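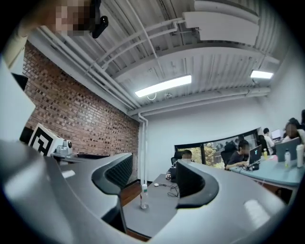

# Look Up! What Your Ceiling Is Hiding (and What Mine Isn't)

When I was 11 I thought a ceiling was just the lid of a room. You had a floor to stand on, walls to lean on, and a lid to keep the rain out. That was all I knew about it, and I was pretty happy.

Then I grew up and got a desk in an old brick building, in a room where nobody had bothered to cover anything up. If I lean back in my chair I can see beams, and pipes and a duct painted white, all going about their business over my head. I've spent a lot of time leaning back in my chair. So let me tell you what I've learned, because your school and your home have plenty of the same stuff. It's just hiding.

## Why is the ceiling wavy?

My ceiling isn't flat. It's corrugated, and that's a great word to say out loud. Corrugated means folded into ridges and dips, over and over, like the middle layer of a cardboard box.

Try this. Take a sheet of paper and lay it across two books with a gap between them, like a bridge. Put an eraser in the middle. Floop! Down it goes. Now fold the same paper back and forth like a fan, lay it across the gap again with the folds running from book to book, and put the eraser back. It's the same paper, with nothing added, and now it can hold up a lot more!

Why? Flat paper bends easily because it's so thin from top to bottom. When you fold it, you make it taller, and tall things are harder to bend than thin ones. (Try bending a ruler when it's lying flat, then when it's standing on its edge. Don't snap it. Recep Soylu snapped mine.)

Beams help too. A beam is a long, strong piece that reaches across a room and carries weight over to the walls or posts at its ends. Your ceiling at home probably has something like beams above it. You can't see them because there's a smooth layer in the way, usually a kind of board with paint on it.

## Pipes, pipes, pipes

People who visit always ask what's in the pipes, and I have to tell them I don't know about every one of them. You really can't tell by looking! A pipe on a ceiling might carry water to a sink, or hot water to a radiator, or water for sprinklers in case there's a fire. Some don't carry water at all. They have electric wires running through them, and then they're called conduit.

A drainpipe is easier to figure out, because it goes down. There's a white one in the corner of our room, right where the bricks stop and the plain wall starts. Drainpipes don't usually need a pump. Gravity does the job for free, as long as the pipe keeps heading downhill. That's why you'll often find them standing straight up and down in a corner, where they're out of everyone's way.

Next time it rains hard, go find a drainpipe on the outside of your house or school and listen. You might hear it gurgle. I think it's one of the best noises a building makes.

## The big square tube

That's a duct! (Not a duck. Nesrin Ersoy, who sits near me, has made that joke every week since January, and I still laugh.)

A duct is a tunnel for air. A room full of people gets stuffy, since we're all breathing and giving off heat, so many buildings have a fan somewhere that pushes fresh air in or pulls stale air out. The air has to travel through something, and that's what ducts are for. They're usually much fatter than water pipes because it takes an awful lot of air to freshen up a room, and if you squeezed it all through a skinny tube it would whistle and roar.

Look for a grille with slots in it at school. Hold a strip of tissue paper near it. If the paper blows away from the grille, air is coming out. If it gets pulled toward the grille, air is going in.

## Long lights

Fluorescent lights are the long ones, and they work in a sneaky way. Inside the tube there's a gas with a tiny bit of mercury in it. Electricity runs through and makes the gas give off ultraviolet light, a kind your eyes can't see. So what good is that? Well, the inside of the glass has a powdery white coating, and when the invisible light hits the powder, the powder glows with light you CAN see.

The mercury isn't safe to touch or breathe, so if a tube ever breaks, stay back and get a grown-up right away.

And then there's my favorite light, the window. It's a wide one with trees on the other side, and it doesn't need a plug.

## What about the bricks?

Bricks are baked clay. You shape the clay, dry it, and cook it in a super hot oven called a kiln until it goes hard. Lots of bricks come out red or brown because the clay has iron in it, and iron turns reddish when it's baked, a bit like rust.

The stuff between the bricks is mortar. Bricklayers often line things up so that each brick sits over the crack between the two bricks below it. Build two little walls out of toy blocks, one with the blocks in straight stacks and one with the cracks mixed up, then give each one a gentle poke. You'll see which one wobbles into pieces first.

## Your turn

Pick a room, lie on the floor, and draw the ceiling. Put in every vent, bump, light and little round thing, even if you have no idea what it does. Then go ask somebody. The person who looks after your school building is a very good one to ask, and might even show you where the pipes go next.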